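Brarby hand-held gripper, reviewed by Lutfa Liyanage
19 June 2023

Bought in February for collecting demonstrations of peg and panel tasks. We have used it for 28 sessions, most of them lasting around an hour.

Setup took 14 minutes, including calibration of the finger width. Tracking holds up well at normal hand speed but drifts on quick wrist turns, and we discarded four sessions for that reason. Export to the Irar format works without extra scripts. The trigger spring is too stiff for small hands. Battery life is fair.

The training set so far covers picking, placing and aligning. Approaches from an open grip have been the most useful addition, and the policy was poor at them before. We record these with the fingers wide apart over bare table and the pink perforated panel off to one side, beyond the left finger. The pads are the weak point of the kit. Pale scratches show on the right one, mostly low on its left edge, where the dark coating looks worn. Spare pads are sold only in packs of 10.

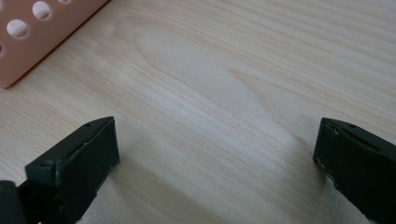
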